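Reviews > Mobile casino > Slots and table apps

Sirico Casino app review: a month of blackjack on the phone

2025-07-02 | By Abelardo Quiroga
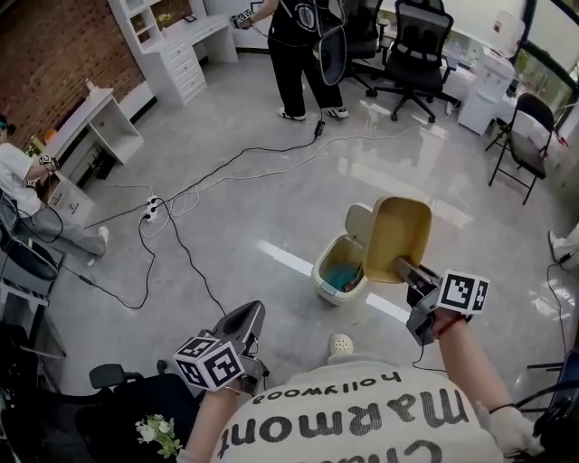
Lid up on a small cream bin with a teal-blue bag inside.

I put the Sirico app on my phone because the welcome screen promised "the fairest blackjack you can carry", and claims like that make me want to read the small print. I played for 30 days, almost all of it blackjack with a bit of roulette when the tables were full. I paid in my own money and took no bonus until the second week.

Sign-up is quick. Too quick, if you ask me. You give a name, an email address and a card, and you can be losing money before the kettle boils. The identity check only comes up when you try to take money out, and then they want a passport scan, a bill and a selfie. Mine was turned down once for being blurred. It wasn't blurred. The second go, same photo, went through.

The game list is said to hold 1277 titles. Scroll for a bit and you start meeting the same slot in different hats: pirates, then Vikings, then something with owls, all with the same reels and the same bonus round. Most of the slots come from a studio called Trandine, and if you don't get on with their style there's not much else. I don't, so I stuck to the tables.

Blackjack is where the app is at its best, which is why the rules annoyed me. Three of the low-stake tables pay 6 to 5 on a blackjack instead of 3 to 2, and you have to open the help panel to find out. The Jillach tables pay 3 to 2, but the lowest bet is higher and they are often full in the evening. Live dealers are polite and the video holds up well on wifi. On mobile data I was dropped twice in the middle of a hand. Both hands were settled as a stand, one of them on a hard 12.

Now the bonus. The headline figure is a matched deposit, and the condition is that you play through it 32 times. Blackjack counts for a tenth of each bet. Work that out for yourself and you will see why I gave up on it after two evenings. Slots count in full, of course.

Withdrawals: I asked for £98 and it took four working days to reach my bank. The cashier page says "usually instant". When I asked support what "usually" meant I got a pasted paragraph about security, then a cheerful offer of free spins. There is also a big green button to cancel a withdrawal while it's pending, and I don't like that at all. The deposit limit setting, meanwhile, sits three menus down under Account. It does work once you get to it. I set a daily limit, tried to go past it, and was stopped.

Compared with the Alipour app, which I reviewed last year, Sirico looks better and loads faster. Alipour has fewer games but shows the payout rules on the table itself, and paid me the next day. I know which one is still on my phone.

Good: clear live video, fast lobby, limits that hold.
Bad: 6 to 5 tables, repeated slots, slow cashier, a bonus I wouldn't bother with.

Score: 5 out of 10. If they move the payout rules to the front and speed up the cashier I'll look at it again. Over 18s only, and set the limit before you play the first hand.

Contact us | Copyright 2025, all rights reserved | Back to top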